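마우스 옮기기 시연, 책상 위 물건은 치우고 찍나요?

sivaprasad_m
Gestimero 그리퍼로 마우스를 집어 패드 쪽으로 가져가는 시연을 모으고 있습니다. 지금까지 640개입니다. 책상에 포장 상자와 인쇄물이 있는 상태로 찍었는데, 학습용으로 괜찮은지 의견을 듣고 싶습니다. 빈 그리퍼가 책상 앞에 있을 때와 마우스를 잡고 있을 때를 한 장씩 올립니다.
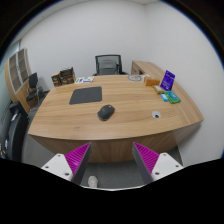
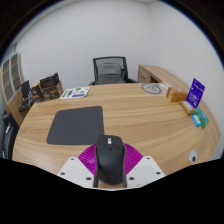 시작 위치는 매번 조금씩 바꿉니다. 패드는 그대로 둡니다.

akinyi.mrema
저라면 안 치웁니다. 깨끗한 책상에서만 모은 데이터로 학습했더니 옆에 상자 하나만 있어도 그쪽으로 손이 가더군요.

Swai_E
저는 반대입니다. 640개가 전부 같은 배치면 모델이 마우스 대신 주변 물건을 기준으로 위치를 외웁니다. 절반은 치우고 찍는 게 낫습니다.

akinyi.mrema
그건 치우느냐의 문제가 아니라 배치를 바꾸느냐의 문제죠. 상자 자리를 섞으면 됩니다.

Swai_E
섞는다면 동의합니다. 다만 패드도 같이 움직여야 합니다. 패드가 고정이면 놓는 위치는 한 군데만 배웁니다.

mollel_g
책상도 하나뿐인가요? 저희는 책상 3개에서 나눠 모았고, 같은 개수라도 결과가 훨씬 나았습니다.

sivaprasad_m
네, 아직 하나입니다. 옆방 책상까지 2개로 늘릴 수는 있습니다. 일요일에 패드 위치부터 바꿔서 다시 모아 보겠습니다.

mollel_g
놓친 시연은 지우지 말고 따로 표시해 두세요. Drollum에 올릴 때 태그로 거를 수 있습니다.

Swai_E
저는 그냥 지웁니다. 표시해 놓고 다시 쓴 적이 없어요.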